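# Start with three bricks

Construction sets for young children are sold by piece count. The Koltari starter box holds 400 pieces; the Munura equivalent is not far behind. I think the number is a poor guide to value, and that the first session with any such set should use far fewer bricks than the box suggests.

A large pile makes sorting the first task. The child looks for a piece, tips the box, finds something else and builds with that. Colour, orientation and spacing are left to chance. Put out a few bricks of one size in different colours, well apart, and each becomes a separate object with a position relative to the others. Near, far, next to and between can all be practised before anything is joined.

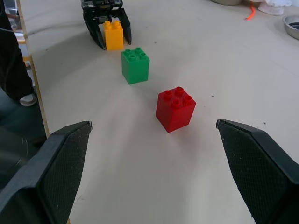

*Red, green and yellow-orange 2x2 bricks on a white tabletop.*

The surface matters as well. A plain white top gives strong contrast with saturated colours and makes the edges of a brick easy to judge. Patterned play mats, which Iria includes with its larger sets, do the opposite. I would leave the mat in the box.

The usual objection is boredom. My answer is to add pieces in stages: 12 once stacking is reliable, 42 once the child is building from memory. The rest can stay in the cupboard until June, or longer.

Manufacturers could help by packing their sets in numbered bags by stage. Mancuso already does this with its train sets, and the extra packaging is minor. I see no technical reason for the others to wait until 2033.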